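The pink plate, and what goes on it
10/5/26

I've been promising a post about the pink plate for ages, so get the kettle on. Regular readers will know I have a weakness for plain crockery in silly colours, and this one is a sort of salmon — or coral, depending on who you ask. Kobe Postma says salmon. Kobe is wrong.

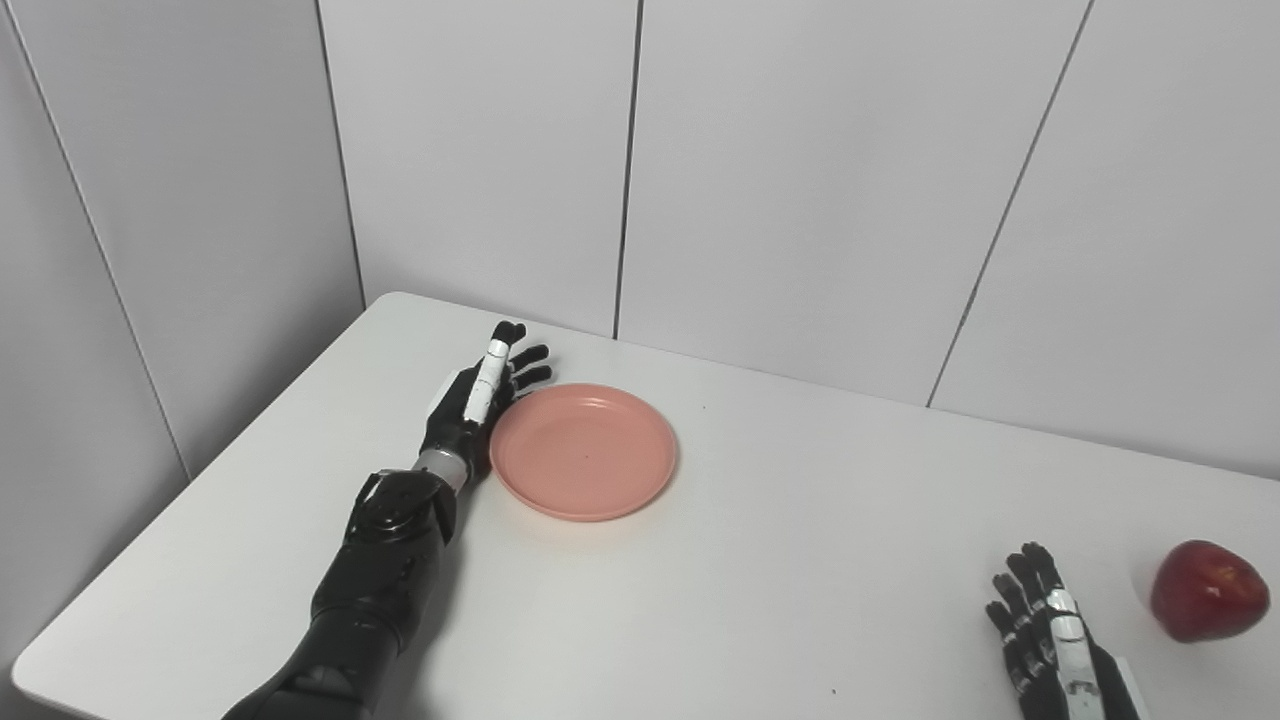
Page 2 of 5

It came in a mixed box from the market in Fladley, along with a Vogler jug I've since given away. It's a shallow little thing with a raised rim, so toast crumbs stay put and a cut-up pear doesn't slide off on to your lap.

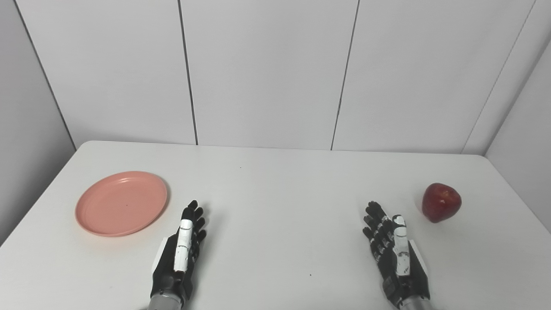
Pink plate, red apple, white table.

I do love the two colours together! The apple is a proper deep red with little pale flecks, and on a white table you don't need much else. I used to lay everything out with napkins and candles and a jug of something, and then spend all of lunch moving it out of the way.
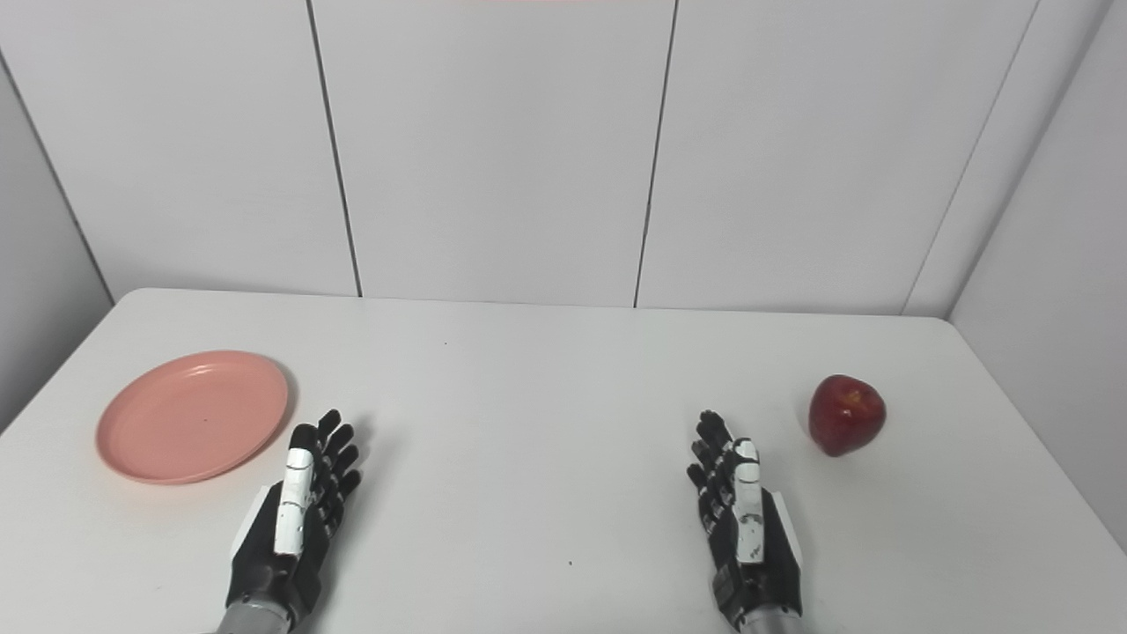
Plate on the left, apple over on the right.

Apples get eaten here at a terrible rate, mostly in slices with cheese (a crumbly one, please). By June we'll have moved on to strawberries, and I suspect those might clash.

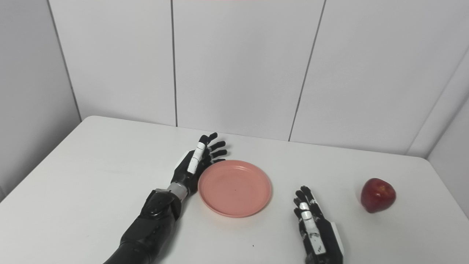

Still my favourite pink.

Next I'm after a matching bowl, so if you spot one in Flevenov, shout. I'll pay the postage.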